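3.2 Layout of the work board

The second part of the study concerns the board on which the small parts are placed. In the earlier version, used at Ullatbridge, the positions were shown only by a printed line, and the participants in our pilot often asked if the line belonged to the position or to the space around it. Following the suggestion of Adomaitis and Dinsa, we therefore prepared a white rectangular sheet on which printed marks are combined with raised features. The sheet lies flat on a dark table, and a dark cloth is hung behind it, so that the colour of the parts can be judged against a calm surrounding.

Each position has its own outline. For the upright peg we kept the outline small — a larger one was tried at first, but it gave too much freedom and the final placements could not be compared between the sessions.
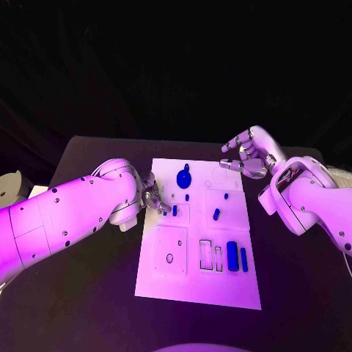 Figure 3. The work board with the blue peg standing in its outlined area, at the left middle of the sheet.

The angle of the sheet was not fixed. We considered fastening it parallel to the table edge, as is done in the Plandska layout, but in ordinary bench work a sheet is seldom perfectly straight, and a small rotation was permitted between the trials. Its effect on placement time was modest. In the 14 sessions analysed, only two showed a longer time that could be connected with the rotation, and both took place in December, when the lighting of the room was being changed.

Colour had a clearer influence. Dark blue parts were found quickly on the white surface, whereas pale grey parts, which we included in the Kumsa series, were favoured by none of the participants. The centre of the board was also preferred to its corners. We return to this preference in Section 4, together with the ratings collected by Sisay and Gebreyes.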